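Buddale Shared Workspace
Monthly walk-through checklist, with comments
Month: April
Walked by: Gudrun Petersen and Châu Hoàng
Copy to: Svenja Weidemann (building), Ludger Thiele (electrical)

Marks used: OK / FIX (needs work, can stay in use) / STOP (out of use until signed off) / N/A

Items carried over from March are marked with a C.

1. Entrance and stairs

1.1 Front door closes and latches by itself — FIX (C)
Closer still slow in the last few inches. If you let go of it gently it stays open a finger's width. Svenja has the part number. Please pull the door shut behind you until it is done.

1.2 Entry mat flat, no curled corners — OK
New mat from Mistari. Heavier than the old one and stays put.

1.3 Stair treads and nosings tight — FIX
Fourth tread from the bottom has a nosing strip lifting on the wall side. Two screws gone. Châu put tape over it for now. Tape is not a repair.

1.4 Handrail solid top to bottom — OK

1.5 Stair lights, both switches — OK
Lower switch plate is cracked but covered. Replace when someone is next doing plates.

2. Exits and routes

2.1 Exit signs lit — OK

2.2 Emergency lights, test button held — FIX
Unit by the back stairs went dim before the test finished. Battery is on order from Curkach. Retest when fitted and write the result on the card behind the unit.

2.3 Back door opens with one hand, no key — OK

2.4 Main hallway clear full width — FIX
Bike against the radiator again, and a stack of flattened boxes. Boxes moved on the day. Bike has a tag on it. The rack outside has space.

2.5 Evacuation map matches the floor — FIX (C)
Map by the kitchen still shows the old partition. Elfriede Görtz has the drawing file and will print a new one. Same map is posted upstairs, so change both.

3. Fire equipment

3.1 Extinguishers in place, gauge in green, pin and seal present — OK
The one in the print room had a coat hanging on it. Coat moved to the hooks.

3.2 Extinguisher tags initialed for the month — OK
Done during the walk, GP.

3.3 Fire blanket in kitchen — OK

3.4 Smoke detectors, test — OK except upstairs storage
Upstairs storage could not be tested, the ladder was locked in the other building. To be done on Thursday.

3.5 Nothing stored within reach of heaters — FIX
Paper rolls too close to the wall heater in the print room. Moved back. Tape line on the floor has worn off and needs redoing, 4 feet from the heater face.

4. Work tables and surfaces

4.1 Tables stable, legs locked — OK
Folding table in the meeting room rocks on the uneven part of the floor. Turned it end for end and it sits better.

4.2 Edges and corners free of splinters and chips — FIX
Long bench in the print room, front edge, near the vise. Sand and seal.

4.3 Tops clear of blades, pins and loose hardware — OK
Cutter blades were in the sharps tin where they belong. Tin is nearly full.

4.4 Small items kept back from table edges — OK
Checked all rooms. A toy cabbage or lettuce in two halves was out on a black tabletop, no trip or cut hazard.
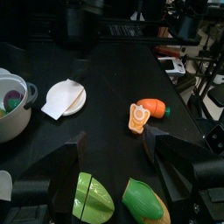

5. Electrical

5.1 Cords free of cuts, crushed spots and tape repairs — STOP (one item)
Desk fan from the meeting room has a split in the jacket right at the plug. Tagged and put on Ludger's shelf. Please do not borrow it back.

5.2 No power strip plugged into another power strip — FIX (C)
Front office, under the window desks. Third month in a row. Ludger has agreed to add an outlet there, but until then the printer and the shredder should go to the wall and the chargers can share.

5.3 Outlet covers whole and tight — OK

5.4 GFCI outlets trip and reset — OK
Kitchen and washroom both tested. The kitchen reset button is stiff, push it harder than you think.

5.5 Panel door closed, clear space in front — OK
Broom leaning in the clear space, moved. Panel labels are readable except for two circuits marked "misc." Ludger to trace them.

5.6 Cords across walkways covered or rerouted — OK
The cord cover between the front desk and the copier is holding up.

6. Storage and shelving

6.1 Shelves anchored to wall — OK

6.2 Heavy items below waist height — FIX
Toner and two boxes of tile samples on the top shelf in the supply closet. Brought down one box. The other takes two people.

6.3 Shelf load signs posted — FIX
Sign missing from the Sproģis rack. Elfriede says the old one is in her drawer.

6.4 Bins and baskets not overfilled, nothing sticking out at eye level — OK
Checked shelf bins, the lost and found, and baskets on tables. The lost and found needs emptying before the end of the month. Anything with a name on it goes to the front desk first.

6.5 Small items together and off the floor — OK
Floors were clear of small items in the walkways we checked. Some play kitchen pieces were in their basket.
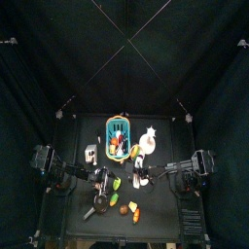
Item 6.5. Teal basket with toy food, toward the back of the table.

7. Kitchen and washroom

7.1 Refrigerator at or below 40 degrees — OK
The thermometer had slid behind the milk. It now hangs from the middle shelf.

7.2 Toaster crumb tray emptied — FIX
Full. Emptied on the day. Add this to the Friday list, it is getting missed.

7.3 Floor dry, no leaks under sink — FIX
Slow drip at the trap. Bowl placed under it. Svenja to call the plumber if tightening does not hold.

7.4 Hot water not scalding at tap — OK

7.5 Cleaning products labeled and closed — FIX
One spray bottle with no label. Contents poured out and bottle thrown away.

8. First aid

8.1 Kit sealed and complete — FIX
Short on medium bandages and burn gel. Eyewash is in date.

8.2 Contact list current — FIX
Still has the old number for the front desk. New one written in by hand. Gudrun will reprint it.

Summary

Out of use: 1 (desk fan, 5.1)
Oldest open item: 5.2, power strips in the front office

Repairs before the next walk, in this order: stair nosing, emergency light battery, trap under sink, front door closer. The map and the signs can go together in one print run.

Comments from Ludger: outlet work in the front office will need the power off on that side for a morning. Will give two days' notice — save your work and unplug the copier the night before.

Comments from Svenja: plumber and door closer both approved. Please send me a photo of the lifted tread.

Signed: G. Petersen, C. Hoàng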